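Caderno de oficina -- encadernação e restauro
9 de novembro de 2019

Cola de amido de trigo, continuação. Presentes: Agustina Herrera, Horacio Ulloa, eu.

O lote de março (amido Kadlec, proporção 1:4) continua a servir de referência para lombadas, mas descola no papel japonês fino quando a humidade da sala desce. Repetiu-se a cozedura com 18 g de amido por lote, água desmineralizada, demolha de uma noite. Lume brando, mexer sempre no mesmo sentido. Gelificação nítida aos 71 graus, lida no termómetro de haste. O de infravermelhos dá valores mais baixos à superfície e não deve ser usado para isto.

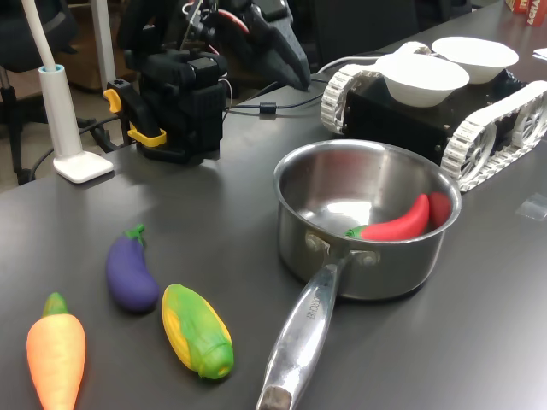 Depois de gelificar, manteve-se a pasta ao lume até passar de branca a translúcida. O Horacio defende que se pode parar antes. Discordo: a pasta mal cozida separa água no dia seguinte e mancha o papel de guarda. Fica registada a divergência, a resolver com tiras de ensaio.

Peneiração: duas passagens no peneiro de crina, uma terceira só para o lote B. Diferença perceptível com o pincel largo, nenhuma com o pincel de ponta. Para reparar rasgões basta, portanto, passar duas vezes.

Diluição. Lote A fica espesso, para lombadas e charneiras. Lote B diluído até à consistência de nata, para laminar. A Agustina testou o B em retalhos do livro de registos da Pronumari (papel de trapo, gramagem desconhecida) e obteve boa adesão, com ligeira ondulação no sentido do fio. 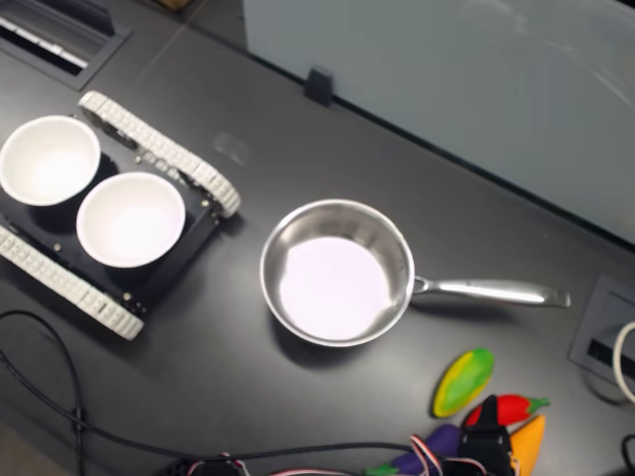
Identificação dos lotes: no ensaio anterior o A e o B foram trocados a meio da tarde e perderam-se as tiras todas. A consistência não chega para os distinguir depois de assentarem. Tigelas brancas e lisas, juntas como as duas da fotografia, prestam-se exactamente a esse engano -- a partir de agora, fita de papel no exterior com letra e hora, e nunca os dois lotes lado a lado na bancada.

Tiras de ensaio: coladas, entre mata-borrão e feltro, sob peso de 2 kg. Numeradas a lápis no verso. Ler amanhã de manhã, antes de ligar o aquecimento.

Pendentes:
Pedir à Veronika Szénási a ficha do papel Gultholm, em especial o pH.
Comparar com metilcelulose de viscosidade 4000, mesmo papel, mesmo peso.
Lavar o peneiro logo após o uso. Ontem ficou com pasta seca na malha.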